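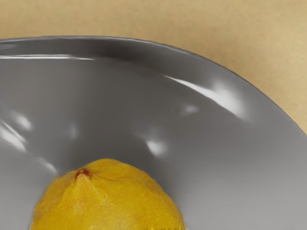
A lemon in a gray dish, as drawn by the simulator.

2 min read

Margit Hedlund has set and cleared tables at the Torvik conference center since before it had a dishwasher. She is 53 now, and since October a part of her working day is spent in front of a screen. She looks at a table that does not exist and decides if a robot arm has treated it well.

"In the beginning I was angry," she says. "I thought, I know tables, what do I have to do with a computer? Then they asked me what was wrong with the arm's work, and I had a lot to say."

The center employs 40 people. The plan is to place two arms in the serving room behind the large hall, where the small buffets are prepared. Before that, every task is tried in simulation, and the staff who do the task by hand today are asked to comment on it. Fruit is more difficult than Hedlund expected.
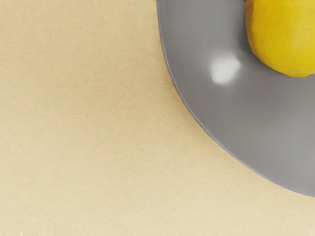 "A lemon rolls. We hold the dish with the other hand and we don't think about it," she says. "One arm has no other hand. So I had to explain something that I never put in words before. It took me a whole afternoon and I was tired like after a wedding."

Her manager, Othmane Sqalli, gives her and one colleague 90 minutes for this on Thursday, inside the normal shift. It was not like this from the start. During the first weeks the comments were written after work, without pay, until the shop steward Tineke Mertens complained.

"She was right," Sqalli says. "If the machine learns from what they know, it is work, and it must be paid as work. I should have seen it myself."
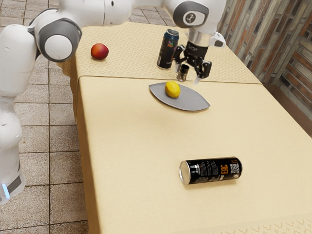
The gripper above the small cup in the simulator, with the fruit and the two cans on the same table.

Hedlund's colleague Innes Paterson is less convinced. He does the early shift and he likes it, because he can lay out the room in his own order, with the radio on. He is afraid that he will become the person who refills things for the arm.

"They say that the boring part goes away," he says. "But the boring part is when I rest my head. If I only get the guests and the problems, it is a harder day, even if I lift less."

Sqalli does not argue with this. He has promised that no one will lose their hours in the first year. About the second year he does not want to promise anything, and both employees mention this before I ask.
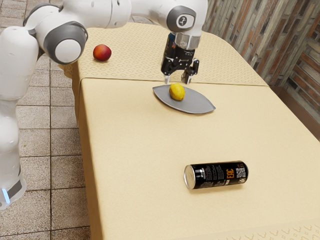
Who decides when the arm is ready to work in the real serving room?

The manager signs the paper, but Hedlund and Paterson must both agree first. Each of them can ask for more tests, and they have to write down what is missing. Hedlund has done this once already. Her note was about the cups, and she wrote it in Swedish first, to be sure that it was polite.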